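Bindery notebook, Gornton
2020-08-30

Paste for the Zerouali ledger, and what went wrong with the first lot

Picking up from the page with the sewing notes. The text block is 395 leaves, laid paper, ruled by hand, iron gall ink nearly all the way through and a violet copying pencil in the last section. The copying pencil is the problem. It runs as soon as water gets near it, so the last section has to be mended with something much drier than I used on the rest, or with a different adhesive entirely. Hajar wants to stay with wheat starch if we can. I would like that too. I know how it behaves and it comes off again later.

First lot of paste was no good. I cooked it the way I always have, in the small pan over low heat, stirring the whole time, and it thickened and went glossy at the right point. I took it off the heat then. That was too early. It looked cooked, but when I strained it the next morning it was short and grainy and it would not hold the tissue at the edges. Two of the test mends lifted when I flexed them over my finger. I put the test strips in the back pocket of this book. The lifted ones have a pencil cross on them.

Adel thinks the heat was fine and the soak was too short. I had only let the starch sit while I set up the bench. He leaves his overnight, pours off the clear water and replaces it before cooking. I have never seen a clear difference from soaking, but I've never done a proper side by side either, so I did one.

Batch A: 30 g starch, soaked overnight, water changed, cooked low, kept on the heat well past the glossy stage.

Batch B: same starch from the same bag, same weight, no soak, cooked the same way and for the same time.

Both cooled with a sheet of wet strong tissue laid on the surface so no skin formed. Both strained twice through the horsehair sieve, then worked with a stiff brush in the wooden bowl with a little water at a time.

A is smoother straight out of the sieve. After the second straining and the brush I can't tell them apart by eye. On the tissue they behave the same at the thin cream stage. At the thick stage B drags slightly, and left a fine ridge along the brushed edge on one strip. So Adel is partly right. The soak helps with thick paste and does not matter much for thin. The bigger fault in my first lot was stopping the cooking too soon, and I have written that on the inside of the cupboard door so I see it next time.

Tissue. The Mistovia tissue is the right color for these leaves but a bit heavy for the ink areas. Where it crosses writing it clouds the ink. I went down to the lighter one for anything crossing text and kept the Mistovia for the spine folds and the gutter edge, where it has to take the sewing. Tear, don't cut. Water line with the fine brush against a ruler, then pull the tissue away gently so the fibers feather out. I was pulling too fast in the morning and got blunt edges. Slower is better, and turning the sheet so I pull toward myself helps.

Spine folds. Folios one to the end of the second section all needed guarding on the outer pair. The inner folios are sound. I guarded on the outside of the fold as usual and left the guards to dry under blotter and light weight, changing the blotter after the first few minutes. The swell is going to be an issue. Every guard adds thickness at the back and there are a lot of them. I laid the finished sections together dry and pressed down with my hand, and the spine is already noticeably thicker than the fore edge. Tarek's suggestion was thinner thread and fewer guards, only where the fold is really broken. I went back through and took the pencil ticks off the ones that are only worn. That gets rid of a good number of guards and I feel better about the shape.

The copying pencil section. Tested the following on the blank corner of the last leaf, where there is one stray pencil stroke outside the ruled area and Hajar agreed it could be used:

Thin paste, brushed straight on: the stroke bled at once into a purple halo. Stopped.

Thick paste, brushed on tissue, tissue left on blotter until nearly dry, then laid down: very slight color, seen only with the loupe. Bond is weak.

Tissue coated ahead of time with paste and methyl cellulose mixed, dried, and reactivated by setting it on damp sponge under filter paper: no color that I could see. Bond is good enough for a tear and too weak for a spine fold.

So the coated tissue is the way to go for tears in that section. For the spine folds I am keeping back from the written area. The gutter margin is wide enough on most of them. On three leaves it isn't, and I have left those alone until Hajar has looked at them. There's a slip of white paper in each.

Coated tissue, how I made it, so somebody else can repeat it. Polyester sheet taped to the bench at the corners. Mix the thinned paste with the methyl cellulose until it falls off the brush in a ribbon and doesn't drip. Brush it onto the polyester in an even film, both directions. Lay the tissue down from one side. Don't touch it again, even if there's a bubble. Leave it to dry with nothing on top. It peels off easily the next day if the film was even and sticks in patches if it wasn't. Mine stuck in one patch near the left corner where I'd gone back over it. I cut that bit out and used the rest.

Label the sheets in pencil before peeling. Once they are off I can't tell the coated side from the plain side without wetting a corner.

Storage. This comes up every time. Paste keeps for three days in the fridge in a clean container with a close lid, with a bit of water on top. After that I throw it out, whatever it smells like. In May we had a jar go pink at the edges and someone had already used it on the Skerneck maps. No harm done as far as I could find, but it took an afternoon of checking. Please put the date on the lid, on tape. Not on the side, it slides off in the fridge. Small containers are better than one big one. Every time the big one is opened and a brush goes into it, the rest gets a bit worse. I've split batch A into small ones. B is finished.

Brushes: the flat goat hair one is shedding again. I pulled hairs out of two mends with tweezers. It can be used for glue on boards, but keep it away from tissue. I'd like to order another when the next order goes in, plus blotter, which is getting low - the thick kind, cut large.

Boards. The old ones are warped and one corner is crushed down to layers, but the leather on the back board is worth saving and the owner would like to keep the paper label. I lifted the label with a damp poultice of methyl cellulose left on under film, then a thin spatula. It came away whole except for a nick on the lower edge that was there before. It is drying between felts now. The ink on it is printed and didn't move.

Still undecided whether to lace on to the old boards or make new ones and put the old leather over them. With the swell as it is I lean toward new boards and a slightly deeper joint. I'll mock it up with scrap before talking to Khadija about the cost.

To do next:

Finish guards on the remaining sections, only the broken folds.
Press in small stacks, not the whole block.
Ask Hajar about the leaves with the white slips.
Coat another sheet of the light tissue.
Check sewing supports against the old holes. The second hole from the tail is torn on nearly every section and may need to shift a little.
Soak starch tonight for the next batch.

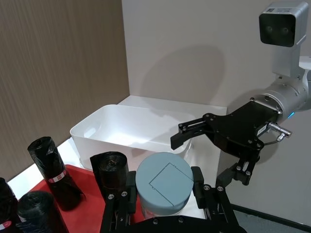
Fadwa Slaoui: On the swell, I would sew a few finished sections together with the thinner thread before you settle on the joint. Guards compress more than you expect once they've been under weight. I'd also leave the torn hole where it is and mend it. On the last thick ledger I moved the supports, and the old holes started tearing into the new ones when the book was opened flat. Soaking is worth doing for thick paste, I agree with Adel there.

3 comments | 3 shares

Gornton Bindery workshop notebook | Contact the bench | Back to top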